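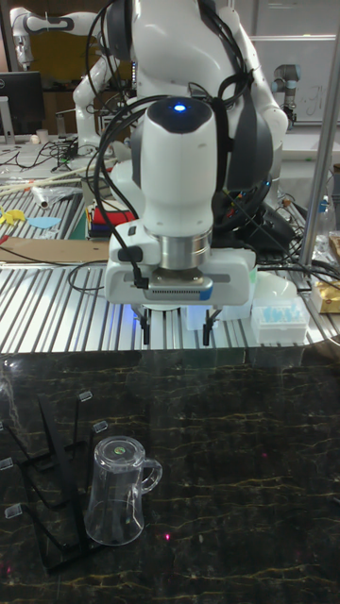 A robot arm with its gripper open over a black marble countertop.

Rirthorpe are through to the last eight of the Relten Cup, and what a night it was to get there. They beat Neves 3-2 after extra time at Brisik Park in front of 3746 fans, the biggest crowd the ground has had since the new east stand opened, and the winner came with two minutes left before penalties.

Neves arrived as clear favorites. They play a division higher, they hadn't lost away from home since the opening week of the season, and for the first half hour they looked every bit the better side. Their captain headed in from a corner after nine minutes, and it was 2-0 before most people in the west stand had finished their coffee, a lovely low shot from the edge of the box that went in off the post.

Then the whole thing flipped. Rirthorpe switched to a back three, pushed both wingbacks high and started winning the ball in places where Neves really didn't want to lose it. The first goal back was a scramble, and the striker may not have known much about it, but the equalizer just after the hour was a beauty - seven passes, one side of the field to the other, finished at the far post by an 18-year-old midfielder making only the second start of a senior career.

The noise after that! Brisik Park isn't a big place and the roof on the home end is low, so when it gets going it really gets going. The 1132 who had made the trip from Neves gave plenty back, too, and sang right through the break before extra time.
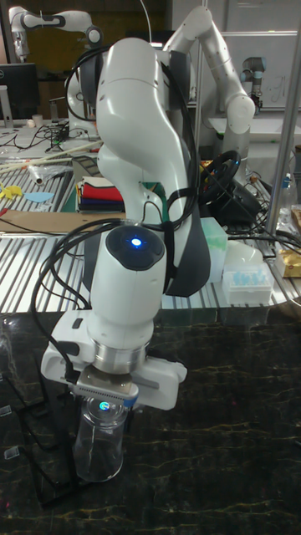
One longtime season-ticket holder, stopped on the way out of the home end, said it was the best cup tie the club had played in since the old two-leg format was dropped, and that the change to a back three should have been made weeks ago in the league.

It's hard to argue with that last part. Rirthorpe have been leaking goals down the flanks all fall, and the extra center back gave the wingbacks the freedom to go forward without leaving a hole behind them. Neves had just one clear chance in extra time, a free header that went straight at the goalkeeper.

The winner started with a long throw. Neves cleared it once, then again, but the second clearance dropped to the left wingback on the corner of the box, and the volley flew across the goalkeeper and into the top corner. It was a first goal in 300 appearances for the club, which made the pile of players by the corner flag even deeper than it might have been. Two of the substitutes ran the length of the field to join in, and the referee booked them both.

Neves now turn back to the league, where they are third and have a game in hand. Their manager told the club's website that the team had stopped playing at 2-0 and paid the price, and had warm words for the home side as well.

The draw for the quarterfinals will be made next week, with the games to be played in November. Rirthorpe haven't been past that stage in the competition's current form. Tickets go on sale to members first, and the club shop will open an hour early on the first morning.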